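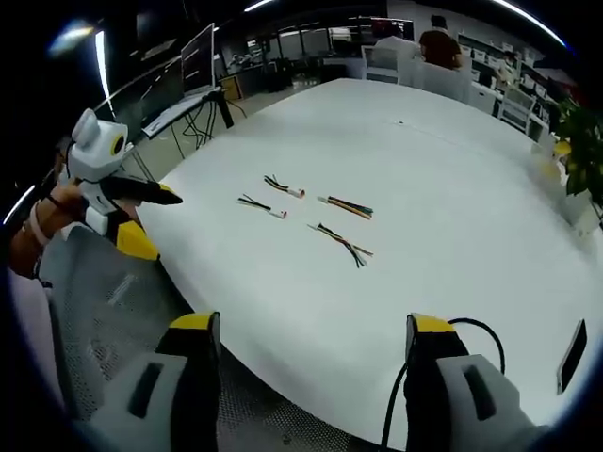

4.2 Wire sorting with the Pliltard kit

We tested the Pliltard hand-held gripper kit on a tabletop sorting task with short wire bundles. The kit is sold by Galtivard and needs no robot arm during recording. One operator works with a gripper in each hand and moves the bundles into groups. We recorded 60 demonstrations, each with four bundles on a white table.
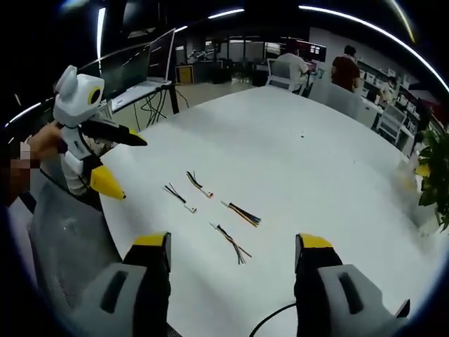
Figure 3. Wire sorting task. Four small bundles lie on the table between the open fingers of one gripper, with a second gripper held at the left.

Of the 60 recordings, 29 were made by operators new to the kit. These took longer, mostly because thin wires slid between the fingers on the first grasp. Wider bundles gave less trouble. We did not test the optional soft pads.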